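フロルカメッティ語学教室について

はじめまして。フロルカメッティ語学教室のページを見てくださって、ありがとうございます。私は教室の代表をしているテーム・トゥオミネンと申します。フィンランドで生まれて、日本に来てから日本語を勉強しました。この文章も自分で書いておりますので、少し固い表現があるかもしれませんが、どうぞ最後までお読みください。

教室では、英語、フィンランド語、ウェールズ語の三つの言語を教えています。始めたときは英語のクラスだけでした。その後、生徒さんから「先生の国の言葉も習いたい」という希望をいただき、フィンランド語のクラスを作りました。ウェールズ語は、マブリ・ヴォーン先生が教室に入ったときから続いています。
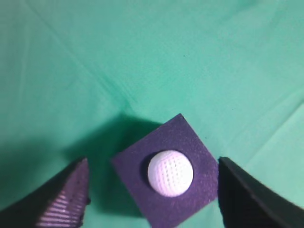 初めて外国語を習う人でも入れますか。
入れます。どの言語にも入門クラスがあり、文字の読み方と挨拶から始めます。前に勉強したことがある方には、入会の前に30分ほどの面談をお願いして、合うクラスを一緒に決めます。面談は日本語でも大丈夫です。

教室の先生

テーム・トゥオミネン（代表、フィンランド語）
文法の説明を日本語でします。自分も助詞の「は」と「が」でとても苦労しましたので、格変化で困っている生徒さんの気持ちがよく分かります。

ロレイン・フォザギル（英語、会話と発音）
大人のクラスと子供のクラスの両方を担当しています。授業の中では、なるべく英語だけで話します。

マブリ・ヴォーン（ウェールズ語、英語）
歌と詩を使った授業が人気です。ウェールズ語のクラスは人数が少ないので、休む場合は早めに連絡をくださると助かります。

ウェンディ・ガーサイド（英語、作文）
手紙や仕事のメールの書き方を教えています。宿題の作文は、次の授業までに赤いペンで直してお返しします。

クラスの大きさと教材

一つのクラスは5人までと決めています。これより多くなると、一人一人が話す時間が短くなってしまうからです。教科書は言語ごとに違いますが、会話の練習には、先生たちが作ったプリント集「トレンティーノ」を共通で使っています。プリント集の代金は月謝に入っています。

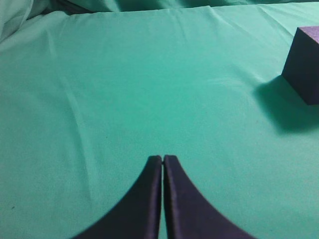

教室には小さい図書の棚もあります。絵本、辞書、小説など200冊を置いていて、生徒さんは一度に4冊まで借りることができます。返す日は特に決めていませんが、次に読みたい人が待っているときは、こちらからお願いの連絡をいたします。フィンランド語の絵本は、私が帰国するたびに少しずつ持って帰ったものです。

9月から、英語作文の夜のクラスを新しく始めます。担当はガーサイド先生です。見学を希望される方は、受付で直接おっしゃるか、お問い合わせのページからお名前と希望の言語をお送りください。お返事は私が書きますので、数日お待ちいただくことがあります。

2023年7月30日
フロルカメッティ語学教室
代表　テーム・トゥオミネン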